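Rowing programmes at Pleston have moved their winter testing off the water. Head physiologist Hervé Gautier now sets two ergometer pieces a week, with stroke rate capped and recovery fixed at 90 seconds. 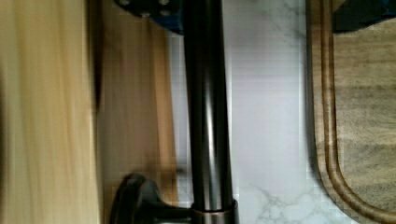
A dark bronze tap with its lever handle.

Rib stress injuries remain the limiting factor. Sculler Mirjana Angelovski lost most of December to one – her return began at 10 minutes of light paddling, building to 50 before any race-pace work was programmed.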